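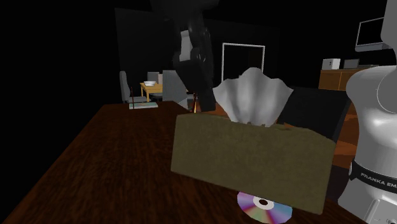

Fionnuala Noonan would like dog owners to give the brown pelicans at the Fetasville breakwater more room this winter. The birds use the rocks to dry their wings and rest between feeding trips, she said, and each time they are flushed they burn energy they need for the next dive.

Noonan leads the monthly shorebird walk for the Ivska Nature Center. On the walk held Nov 20, 2022, the group found 62 pelicans on the outer rocks, most of them young birds with brown heads and pale bellies. Adults have white heads, and some already showed the yellow crown feathers that come in ahead of the breeding season.

Brown pelicans nest on islands offshore and spread along the mainland coast once the chicks can fly. Numbers at Fetasville usually drop by May. Cor Van Leeuwen has kept records at the breakwater since 2000 and said the highest count in his notebooks is 70.

Double-crested cormorants and a few Heermann's gulls were on the same rocks. The gulls follow the pelicans and try to grab fish from their pouches as the water drains out.

The center asks anyone who finds a pelican tangled in fishing line to call the front desk and stay with the bird if it is safe to do so. Please don't cut the line and let the bird go. A hook may still be in the wing or the pouch, and line left on the bird can catch on a branch at the roost. 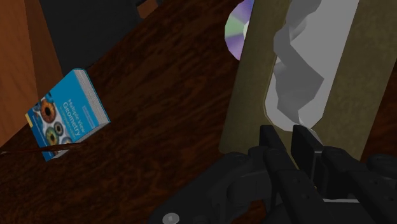 Next walk

The December walk starts at 8 a.m. from the Berchtold Street parking lot and lasts two hours. It is free, but the group is kept small and sign-up is required at the center. Binoculars can be borrowed. Dogs must stay home. Heavy rain cancels, and the message on the center's phone line is updated by 7 a.m.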